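Halvorsen Paper Table Cover, 59-Foot Roll
Reviewed Jul 13, 2025

I go through a lot of table covering. I repair lamps and small radios at home, and I was tired of glue and flux marks on a white top. I bought the Halvorsen roll last August after the Rondau one ran out.

The paper is heavier than the Rondau and doesn't tear when you drag a tool across it. It cuts cleanly with ordinary scissors. Solvent goes through if you leave it sitting, so wipe up spills right away.

Curl is the main complaint. The outer half of the roll lies down well enough, but the last few feet need tape at every corner. I use the low-tack Ura tape and it peels off without taking the finish.

Brown over a white tabletop

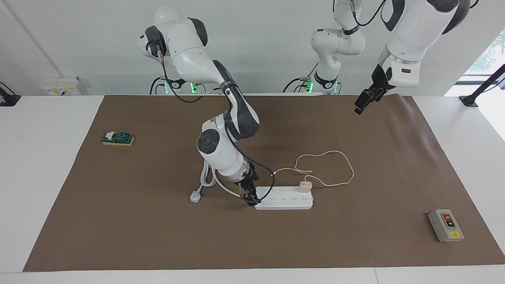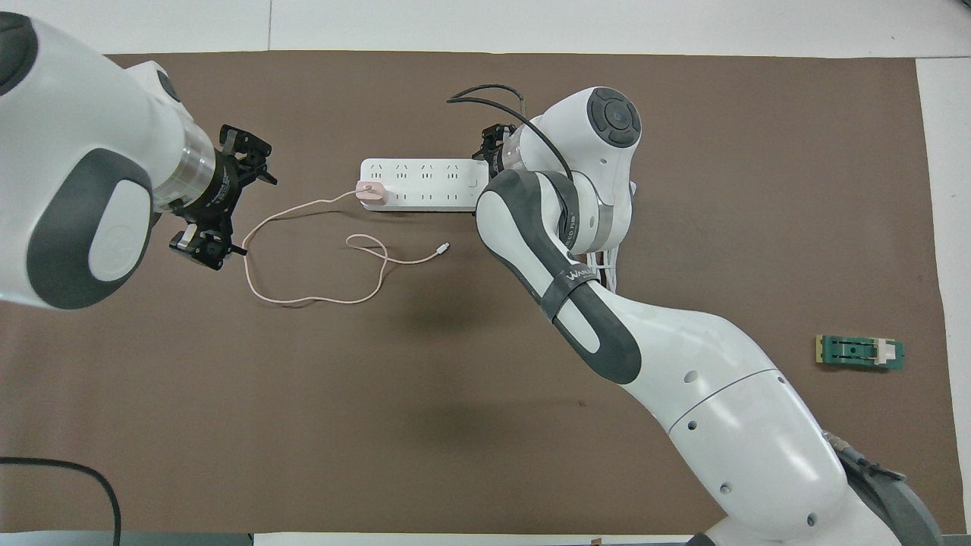 Price and value

I paid 434 kroner with shipping. The Goron vinyl mat costs more and lasts for years, but it holds stains and has to be scrubbed. With paper I change the sheet and throw the old one out.

The cardboard core arrived crushed at one end, so it won't turn on my wall holder. Four stars. I have already ordered a second roll.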